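Keeping a Small Bench Arm Happy (My Workshop Routine)

26th July

I get asked a lot about how I look after the little arm on my bench, so I'm finally writing it all down in one place. Mine is a Karnis kit, but most of this goes for any small desktop arm with a two-finger gripper and hobby-size servos. If yours is bigger than a floor lamp, please go read the manual instead!

First thing, power it down before you touch anything, and hold the upper link while you do it. With the motors off there's nothing keeping the arm up, and mine once came down on my coffee. I park it folded low now and then pull the plug.

Next, the base. Go round the screws at the bottom with a hand driver (no drill, please) and snug them up. I do this every couple of weeks. If the base can rock even a hair, the fingertips wander a lot more than that, and you'll spend a whole evening blaming the software. Ask me how I know.

Then the joints. Wiggle each one gently between two fingers, starting at the shoulder and working out to the wrist. A tiny bit of play is normal. A click is a loose horn screw nine times out of ten — take the cap off, tighten it, put the cap back. I use a dab of the mild threadlocker from Saltico, and I mean a dab. The summer I used too much I had to buy a new wrist bracket.

Wipe the fingers with a barely damp cloth and let them dry before you pick anything up. Dust on the pads is the number one reason parts slide out.

I try every change in the simulator before I let the real arm have a go. It costs nothing to crash in there, and I've crashed plenty. 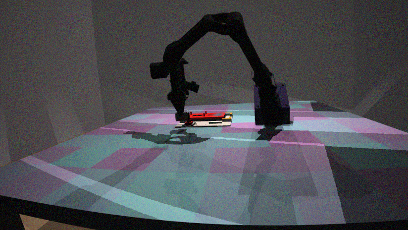 Setting the reach height

With the gripper pointing straight down over a low part, bring it down slowly until the narrow fingers are nearly touching, then stop and save that spot. I call it my hover point. Every pick starts from there, and the last little drop gets its own slow move. My hover on the real bench is saved as 559 in the Mensah control app, and the open-finger setting is 90. Your numbers will be different, so don't copy mine!

A few odds and ends on this part:

Pick up long, flat things near one end only if they're light. Heavier ones tip, and then you're chasing them across the table.

Watch the shadow of the gripper as it comes down. On my real bench I keep one lamp off to the side, and when the shadow and the fingertips meet I know I'm close. It's quicker than squatting down to look.

Redo the hover point any time you've tightened the base or swapped a servo. I forgot in September and scraped a nice groove in the tabletop.

Write the old numbers down before you change them. I keep mine on masking tape stuck to the shelf, which looks awful and has saved me more than once.

Spare parts

I keep one spare servo, a bag of horn screws and a set of finger pads in a jam jar. The pads come from Morkwood and they last me some 1530 picks before they go shiny — I only know that because the app keeps a tally. You can rough them up with fine sandpaper and get a bit more life out of them, but go easy and wipe off the grit before you put them back on.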